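Como organizar a gaveta da bagunça (e a caixa, e a outra caixa) numa tarde só

Toda casa tem a sua. A minha ficava na cozinha, embaixo dos talheres, e tinha chegado ao ponto de só abrir com uma faca enfiada pela fresta. Quando finalmente tomei coragem, descobri que a gaveta tinha filhotes: uma caixa de sapato no armário do corredor e uma sacola pendurada atrás da porta da área. Resolvi tudo num sábado de chuva... quer dizer, numa tarde de chuva, porque às seis eu já estava comendo bolo.

Vou contar como faço hoje, depois de errar bastante.

O que separar antes

Um pano úmido, sacos de lixo, uma caneta que escreva em fita crepe e potinhos. Não compre organizador bonito antes de começar, por favor! Eu comprei um conjunto da Setiawan, todo dividido, e metade das divisórias era estreita demais para qualquer coisa que eu tinha. Pote de sorvete, tampa de caixa, vidro de azeitona bem lavado, tudo serve.

Passo 1: esvazie tudo de uma vez

Tudo mesmo. Nada de ir tirando pelas beiradas e "arrumando lá dentro", que isso eu fiz durante anos e a gaveta continuava igual. Vire num recipiente grande e fundo, com lados altos, para as coisas não rolarem pela mesa. Pode ser bacia, caixa plástica, assadeira funda. Se tiver mais de um ponto de bagunça em casa, junte todos no mesmo lugar, senão você vai achar três fitas métricas em três dias diferentes e guardar cada uma num canto.

Forre a mesa se ela riscar fácil. A minha ganhou uma marca de chave de fenda que está lá até hoje.

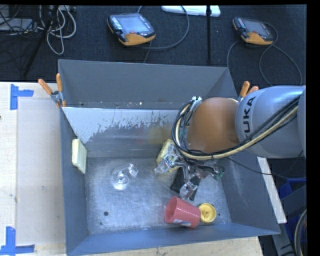 Passo 2: tire primeiro o que é lixo

Caneta seca, elástico ressecado, manual de aparelho que já foi embora, sachê de molho. Essa parte é rápida e dá um ânimo enorme. Pilha usada vai num saquinho à parte, para levar a um ponto de coleta - nunca no lixo comum. Remédio vencido, mesma coisa: leve a uma farmácia que receba.

Na dúvida, não pare para pensar. Deixe no monte e siga em frente.

Passo 3: faça grupos grandes

Aqui foi onde eu mais me enrolei. Na primeira tentativa criei um grupo para parafusos compridos, outro para os curtos, outro para os que pareciam de cama... desisti antes do jantar. Minha amiga Fitriani Harahap usa 4 grupos e só: consertar, escrever, ligar na tomada e "coisas de festa" (velinha, fita, laço). Copiei sem vergonha nenhuma e funciona muito bem.

Chave sem dono ganha um envelope com o mês escrito. O meu diz "agosto". Quando agosto voltar e ninguém tiver procurado, tchau.

Passo 4: devolva só o que você usa

Agora sim, pano úmido no fundo da gaveta, deixe secar, e os potes entram. Na frente vai o que você pega toda semana: tesoura, fita, caneta, isqueiro. O que sobrou vai para uma caixa etiquetada em outro lugar. Etiqueta de fita crepe mesmo, com letra grande.

Se os potes ficarem dançando, um pedacinho de massa adesiva embaixo de cada um resolve. Papelão dobrado nas folgas também.

Para não voltar tudo ao que era

Eu dou uma olhada a cada 2 meses, enquanto a água do café esquenta. Tiro os papeizinhos, testo as canetas e pronto. E deixo um pote vazio de propósito, para aquilo que aparece na mão e ninguém sabe onde guardar. Quando ele enche, é hora de sentar e separar de novo.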